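Open Day at the Walatmont Teaching Labs

I have wanted to get inside Walatmont ever since they put the new teaching wing up behind the old mill, and in September they finally opened the doors for an afternoon. I got there a little after 1 with my niece, who is 9 and had packed her own notebook. We left when they started switching off the lights at 5, and she still had questions.

You come in through a long corridor with coat hooks on both sides and a case of old balances at the end. I could have spent an hour on the balances alone! There's one in a glass-doored box with a drawer of tiny weights, each in its own velvet hole, and a card saying it was in use until the roof leaked on it. Then you get a paper badge and a map (the map is wrong about the stairs, go left) and you're free to wander.

The glass room

First stop for us was the glass room, where they keep the flasks, cylinders and funnels for all the classes. The shelves go up to the ceiling and everything has a number on a strip of tape. The last number I could find was 1342, on a very small funnel. Corey Costigan, who runs the teaching stores, let the kids match shapes to outlines on a sheet, and my niece got stuck on the difference between a Florence flask and an Erlenmeyer. Round belly, cone. She has been pointing out cone shapes ever since, including a traffic cone.

Corey also told us that a good part of the older glass came from Clota, the dye works that used to be across the river, when it closed down. I grew up six streets from Clota and never knew they had a lab in there at all.

The measuring bench

Upstairs was my favorite part of the day. I haven't touched a pipette since high school, and back then we had one kind and shared it. The table is covered in black, so the clear plastic things show up nicely against it, and I loved the colors: a bright blue bar on the pipette stand, a pink box for the tips, a blue tip on the white micropipette hanging there pointing straight down. The simple squeeze-bulb transfer pipettes get their own clear rack, six of them side by side. I'm a sucker for anything with its own rack. 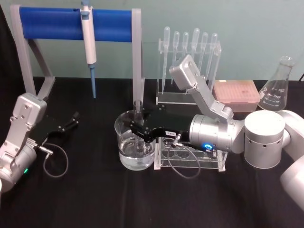
Trying it ourselves

Next door there were low benches set up for visitors, with water dyed red, yellow and blue and a stack of white spot plates. You started with a squeeze-bulb pipette, putting one drop in each dimple, and it's harder than it sounds to get a single drop to come away cleanly. Then you moved on to a micropipette. The trick is in the thumb. There are two stops when you press down, a soft one and a firm one. You press to the soft one before you dip, let up slowly, and then go all the way to the firm one when you want to push everything out. I kept going straight through the first stop and picking up too much. My niece had it on her third try and made a row of greens that went from nearly yellow to nearly blue, 26 dots in all, and the student at our bench gave her a sticker for it.

I asked the same student how they know the thing is measuring right, and she had a lovely answer: you weigh water. Squirt it onto a balance, read the number, do it again, and see how close you land each time. They let me do this too. My readings were all over the place and I had a great time.

Food and getting there

Coffee and cinnamon buns were in the courtyard, run by Talukder, the bakery from the corner of the square. Go early, the buns were gone by 3. Parking is tight, so we took the number 7 bus from Tratden, and it stops right at the gate. There's an elevator by the second entrance if you have a stroller, and the upstairs rooms are all on one level.

We missed the microscope room completely because of the line, so that's where we're heading first next year.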